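# Gornard folding paper, pale blue, pack of 77 sheets

I've been selling paper from the back of my shop since before we had a website, and this is the one I keep taking home myself. It's thin without being flimsy, the colour goes all the way through, and it takes a crease the first time you run a nail along it. I like it best for darts, cranes and anything with a long pointy end!
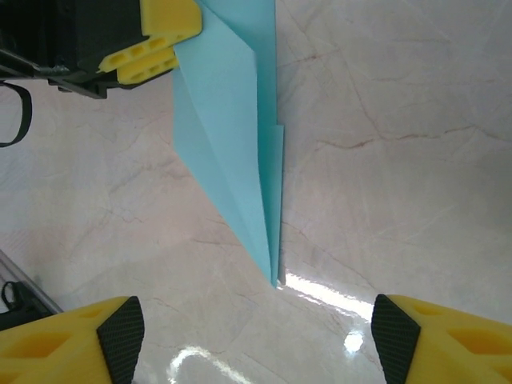

Mwangi Okoth wrote in to say it's lovely stuff but a bit springy for boxes, and that he leaves his under a heavy book overnight before the lid will sit flat. Fair point. I do the same with lids now (a dictionary works), though for anything with wings I quite like the spring.

A sheet measures 20 cm along each side, so if you want strips you'll be cutting your own. Use a sharp blade and a metal ruler - the Demton trimmer we stock is fine, but change the blade before it starts to drag. Mine went in March and I ruined a good few sheets before I twigged.
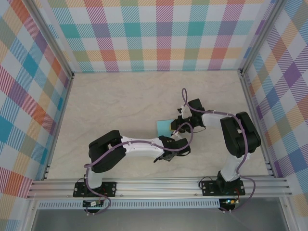
*Bright checks and a pale marbled floor.*

People ask me about surfaces more than anything else. You want something hard and smooth, full stop. A tablecloth gives too much, and a cutting mat leaves little grid marks on the back of the paper if you lean on it.

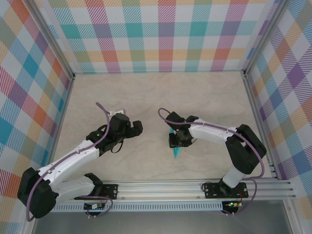 Go for a light colour too if you've got the choice, as pale blue on a dark worktop makes my eyes tired by teatime. Lamp off to one side, so the crease lines show up. I've tried it with the lamp straight overhead and kept missing my marks.

It isn't the cheapest. The Worku paper is less money and all right for children's parties, but it goes white along the folds if you change your mind. With this one you can undo a fold and go again, maybe twice, before it starts to look tired.

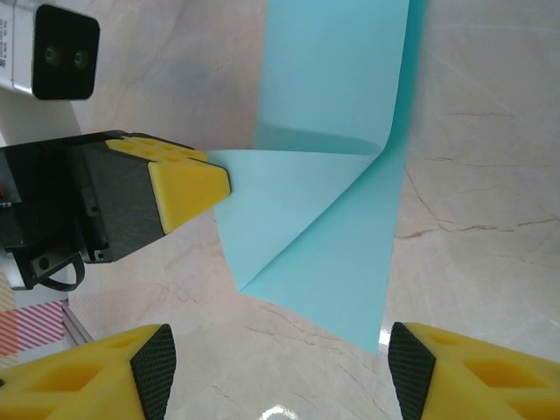 ## Ordering and postage

Packs go out flat in a stiff card sleeve. Order by noon on Thursday and it'll catch the Fluston van. If a corner turns up bent, email Alfredo Layug in the shop and he'll pop another pack in the post. White and yellow are on their way - I'm still waiting on the green.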